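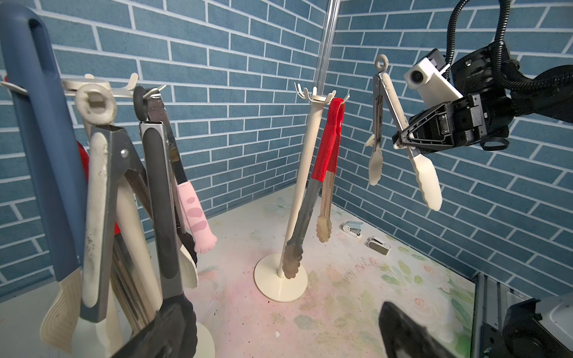
The case against the utensil carousel

A revolving or multi-hook utensil stand is sold on one figure, the number of hooks. That figure describes the stand when empty. It says little about how the stand performs with tools on it, and I would argue that most household stands should be loaded to half their hooks and left there.

The geometry is simple. The hooks sit in a ring at the top of a post, and the ring is small, usually no wider than a saucer. A spatula takes up very little of that ring. A pair of tongs takes up a good deal more, as it has two arms, a spring and often a locking loop, and it opens when it is not locked. Two pairs of tongs on neighboring hooks will tangle at the handles. Add a slotted turner and the third tool can't be lifted without moving the other two.

I kept a count in February, in my own kitchen, with a Zavent stand on one side of the stove and a cheaper Kumgate on the other. I took a tool off the full stand 100 times and noted each time a second tool came with it or fell. The result was 33. I then moved all but one pair of tongs into a drawer, left three tools hanging, and repeated the test. The result was 11, and most of those were the same ladle, whose hanging hole is too tight for the hook.

The base matters as much as the ring. A round disc is stable under a balanced load. Hang one heavy pair of steel tongs on a single hook and the center of mass moves off the post. The stand will not tip on its own, but it will tip when the tool is pulled toward you and not lifted straight up, and pulling is what a person does with a pan on the heat. The remedy is a heavier base or a lighter load. Manufacturers rarely print the weight of the base on the box.
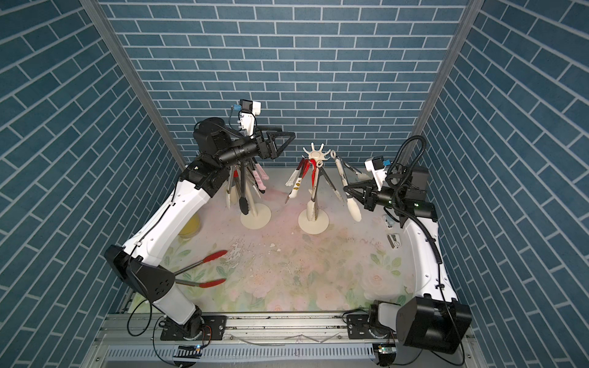
Two small stands are better than one large one. The cost is counter space, a second disc a few inches across. The gain is that tools can be sorted by how they hang. Tongs go on one stand, on alternate hooks, locked. Flat tools with a plain hole in the handle go on the other, where they can sit on every hook without trouble.

Hook shape is the remaining variable. A short upward curve releases a tool easily and holds a loop poorly. A deep curve does the reverse. The Maeng type, with a shallow hook and a slight lip, is a fair compromise for silicone-covered handles, which grip the hook and resist sliding off.

The usual objection is that half-filled stands waste capacity. A drawer has capacity. Mine holds 19 tools, most of them used less than once a month, and on a Wednesday evening I need three.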